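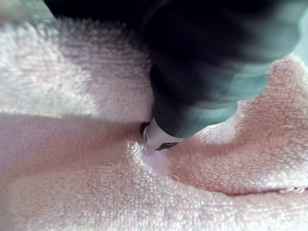 Fingertip in the towel. Go gently, because terry loops win every argument.

How to run your first session with the hands
Trasley Robotics Club, member how-to no. 4
Written by Damilola Usman

This page is for new members who have done the safety talk and now want to pick something up. You'll be doing the two starter tasks, towel and toothpaste, and you'll be doing them badly for a while. I logged 112 attempts at the towel before I got one I'd show my mother.

Before you touch anything

Book a slot on the sheet by the door. Wednesday evenings go first, so if you want one, be quick or be friends with somebody in third year.

Clear the table. Completely. Your phone, your flat white and the cap of your pen will all be found by a robot finger sooner or later, and the finger will not be sorry.

Find the stop button and put your own hand on it. Now take your hand off and find it again without looking. Do this until it's boring. One person runs the task and the other minds the button, and the button person doesn't get to check their messages.

Step 1. Wake the hands up

Power on the controller, then the arms, then the hands. If you do it in the other order you'll get error 568, which the manual describes as "unexpected condition". Turn it all off, count to ten and start again.

Open the Hekell panel on the laptop and load the profile called "starter". There's also a profile called "starter_new_FINAL". Leave that one alone. It belongs to last year's competition team and it has opinions about speed.

Run the open and close cycle with the arms parked high. Watch each finger in turn. You're looking for one that lags, sticks or stops short of the others. Write it in the logbook even if it comes good on the second go.

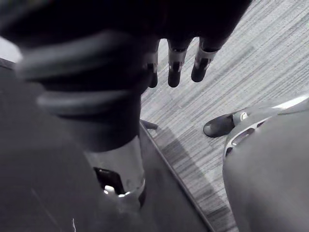
Once the cycle finishes, bring the arms down slowly to the ready height, which is a hand's width over the table. Use your hand for the measurement, not the robot's. Keep the two sides well apart while you do it. The software will stop most collisions, but "most" is the word in the manual and I'd like you to remember it.

If you lose track of which side you're driving, stop and wiggle one finger. It feels silly and everyone does it.

Step 2. The towel

The job is to pinch a fold, lift it and lay it over. A four-year-old can do this, and will tell you so on open day.

1. Drop the towel on the table in a heap. Don't arrange it. If you tidy it first you're doing the robot's homework.
2. Pick a ridge with some height to it. Flat bits are miserable.
3. Come in from above and stop when the cloth starts to dent. Pushing harder only drives the towel into the table.
4. Close at the lowest grip setting. Lift a little, wait, and lift again.
5. If the loops catch on a fingertip, open the hand and back out the way you came in. Pulling sideways makes a long thread and a short temper.

Give it ten tries, then swap drivers. The second person always does better, having watched the first one make all the mistakes, and it's polite not to mention it. 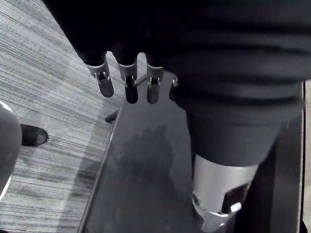
Between tries, park both arms before anybody leans over to reset the table. Say "parked" out loud. The other person says "parked" back. We sound like a very dull submarine, but we've had no pinched fingers since we started.

Cables and tendons get a quick look at the swap too. You want nothing twisted, nothing rubbing and nothing that has come off where it should be on. If in doubt, leave the power off and find Etier's old repair notes in the blue folder. The handwriting is terrible and the advice is good.

Step 3. The toothpaste

Now for something with a shape. A tube is firmer than a towel, which is a relief, and it rolls, which isn't.

Lay it on an angle to the hand so the fingers can come down on one side and the thumb on the other. Aim for the middle of the tube. Grab too near the cap and the back end swings about; grab the crimped end and it slides out like soap.

Set the grip limit to 370 on the panel and leave it there. That number has no units that anyone can find, but it's the one that holds a tube. Make sure the cap is screwed on hard before every single run. I won't go into how Besnard House got its minty carpet.
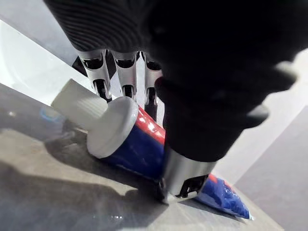

Close the thumb last. Let the fingers settle, bring the thumb down until the plastic just gives, and stop there. Lift straight up to begin with. Turning the wrist can wait until you've had five clean lifts in a row.

If the tube squirts out of the grip, don't chase it with the arm. Open, park, say your line and reset.

Step 4. Save your work

Press save after every attempt, the bad ones included. The class project needs failures as much as wins, and the folder is sitting at 3,849 attempts with plenty of both. Name each file with your initials, the task and the try number. "towel thing 2" helps no one, Marcus.

Shut down in reverse: hands, arms, controller. Fold the towel yourself, put the toothpaste back in the tub and sign the logbook.

Spare fingertips are in the second drawer. Please write down if you take one.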